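3.2 Desk accessories and reported comfort

The second part of the study looked at how office workers use footrests and document holders once these have been handed out. Earlier work at the Narkgate site had covered chairs only, and the accessories were left out because too few desks had them. By November this had changed. Footrests were given to all staff on the second and third floors, and document holders went to anyone who asked for one.

The survey was sent to 1054 employees. Of these, 851 returned a form that could be used. Forms were dropped if the desk height was missing or if the worker had changed desks during the study period. Griet Jacobs coded the written comments, and Aatos Manninen checked a share of them against the original forms. Where the two disagreed, the comment was read again and a code was agreed on.

Two footrest models were in use. The Plillitz has a fixed slope and a ribbed top. The Karabulut tilts freely under the feet and can be locked at a chosen angle. Both are wide enough for two feet side by side, but the Karabulut sits higher at its lowest setting, and shorter users tended to prefer it. Taller users often pushed either model to the back of the desk and stopped using it. We did not record how long this took to happen, so daily use is given only as reported on the form.

Document holders were less common. In all, 239 workers had one, and the Golumau in-line holder was the usual choice. It stands between the keyboard and the screen, so the worker looks up and down instead of to the side. Comments on it were mostly short. Several people said the ledge was too shallow for a bound report – a complaint that also came up in the pilot with 20 workers – and a few had clipped pages to the top edge to keep them from sliding.
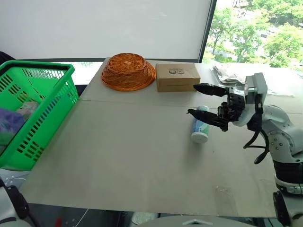 Figure 4. Tabletop with two robot arms; the gripper of the right arm is open.

Does a footrest help a worker whose desk is already at the right height? In our responses it made little difference for that group, and most of the reported gain came from workers whose feet did not rest flat on the floor with the chair raised to suit the desk.

The same pattern held on both floors. Workers with fixed-height desks rated the footrest higher than those with adjustable desks, who could lower the surface and the chair together. Ratings for the document holder did not depend on desk type. They did vary with the kind of work, and were highest among staff who typed from paper for most of the day.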